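How Does a Robot Learn to Put a Pen Away?

Part of our How Stuff Gets Figured Out pages. For ages 8 to 12, or anybody really.

Quick test. Grab a pen. Drop it in a cup.

Done? Took you one second, maybe two. You didn't think about it. Your eyes found the cup, your hand tipped the pen, plop.

Now try telling somebody else how to do it, using only numbers. How far to reach. How much to turn the wrist. When to let go. Harder, right? That's the problem robot people have been stuck on for a long, long time.

The old way

The old way was to write it all down. Move this joint a little. Then that one. Close the fingers. Stop.

Works great if nothing ever moves! In a car factory every door shows up in the same spot, so the robot can do the same thing all day. But a desk? Somebody bumps the cup. Somebody leaves a book out. The robot reaches for where the cup used to be and gets a handful of air.

The new way - copying

So a small team in Bornurport tried something else. Their project is called Clavelent (say it CLAV-uh-lent). The big idea is one you already know from learning to tie your shoes. Somebody shows you. Then they show you again. And again.

Grown-ups call it "learning from demonstration." A person steers the robot's arms through the whole job, and the computer saves everything. Every picture from the cameras, and where all the joints were at that same moment. One full try is called a demo.

Then they mix things up a bit and do another one. 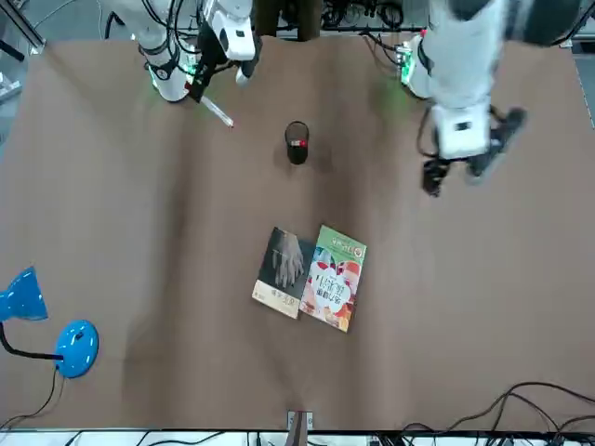
Two arms, one desk lamp, two books and a black holder.

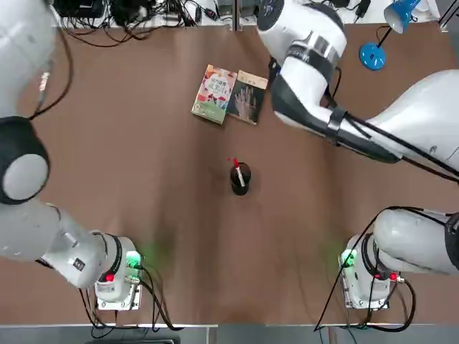

Rizwan Arain runs the tests for Clavelent, and the question he cares about most sounds kind of simple. Does the robot learn better from lots of demos that are all the same, or from fewer demos that are all different? To find out you need a desk with real desk stuff on it. The books are there so the robot has to figure out what to leave alone. The blue lamp too. And the holder is the important bit, because it's narrow, and a marker standing in it with its red cap up top can lean any which way. Grab it wrong and the whole thing tips over.

You might wonder why they'd want more than one camera. Same reason you've got two eyes and a neck! From one side an arm can block the view of the cup. From another side you can see right past it. The computer gets to look at both.

The big test

OK so how did they check?

They trained two robot "brains." A brain here just means a computer program, nothing squishy.

Brain A got 200 demos with the objects always in the same places.

Brain B got only 80 demos. But in every one of those, things had been moved. Cup left, cup right, books crooked, lamp turned around.

Then came the exam. Each brain had 34 tries at putting a marker in the holder, with the desk set up in ways it hadn't seen before.

Brain A got 9 right. Brain B got 27.

Wow! Way less practice, way better score. Rhea Quiambao, who built the computer part, thinks Brain A had sort of memorized the desk. It learned "go to this spot" and never learned "go to the cup." Think of a kid who memorizes the answers to last weeks spelling test and then gets new words.

Brain B couldn't memorize, the spots kept changing. So it had to look.

But is it true everywhere?

Good question, and you should always ask it. One desk is only one desk. So they sent the same test to a second lab in Usdale, with different tables and diffrent lights. Over there Brain B still won, but by less. 22 out of 34 this time, and Brain A got 11.

Why less? They don't know yet! Could be the lights. Shadows can fool a camera. Could be the cup, it was a wider one. Right now they're trying one change at a time to find out, and by July they had 1,086 demos saved up from both places.

Stuff it still can't do

Pens with no cap. Too skinny, they slip.

Anything see-through. The cameras have a hard time with clear plastic.

Two pens at once. Big mess.

Try it at home

You need a friend, a cup, a pen, and a scarf for a blindfold.

1. Put the cup on the table. Let your friend practice dropping the pen in, eyes open, ten times. Don't move the cup.
2. Blindfold on. One more try. Probably pretty good!
3. Now move the cup a hand's width over. Don't tell them. Try again.

Step 3 is Brain A. Your friend knows the spot but can't look.

Then take the blindfold off and move the cup wherever you want. Easy. That's more like Brain B.

Words to know

Demo - one full try that a person shows the robot.
Joint - a place where the arm bends or turns. You've got them too, elbows and knees.
Gripper - the robot's fingers.

Next time: Morais, the robot that folds towels very, very slowly.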